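Workshop Notebook, Finishing Room, Plerham
Sunday, November 21, 2021
2 comments | Share

Subject: Care of the varnished table and folding of the green cloths

The entry of January on cloth care is withdrawn and replaced by what follows. Colleagues who hold a printed copy should strike it through and write today's date beside it. 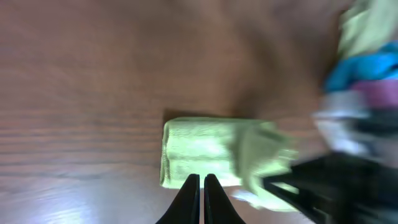
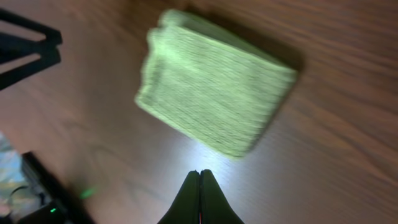 Light green cloth, folded, on the wooden table.

1. Cloths. The light green cloths are reserved for the table and for dry dusting of finished panels. They are not to be used with oil, wax or stain. Gray cloths remain in use for those purposes and are kept in the Gruvelow cabinet, lower shelf. A green cloth that has touched oil is to be moved to the gray stock and does not return.

2. Folding. The cloth is laid out square, folded in half, then in half again, and turned so that the closed fold is at the left. The open side may be left a little uneven. Earlier practice was to roll the cloths. Rolled cloths opened in the drawer and picked up sawdust along the outer turn, and the practice has been stopped.

3. Table. The top is wiped along the grain, from the window end to the door end, at the close of each session. Glare on the varnish makes streaks difficult to judge from the front; the surface should be checked from a low angle at the left corner. No cloth is to remain on the table overnight.

4. Washing. Green cloths are washed separately, without softener. The Burance powder was tried for one month and left a residue on the Güneş panels. We have gone back to plain soap. Drying is on the rack and never on the heater.

5. Stock. The order of 500 cloths has been received in full. Of these, 91 have been issued to the finishing room and the remainder is held in the dry store. Withdrawals from the dry store are entered on the sheet inside the door.

Open points. The drawer under the table is too shallow for folded cloths if they are stacked more than 2 high. A deeper drawer has been requested. Until it is fitted, the surplus goes on the open shelf above the sink, on the side away from the tap. It has also not been settled whether the panel racks should be dusted with green or gray cloths. Gray is to be used for the present.

The next entry will cover the brush rinse and the labeling of the varnish tins.

Last updated: same day, evening
Finishing Room, Plerham | Contact the workshop office | Back to top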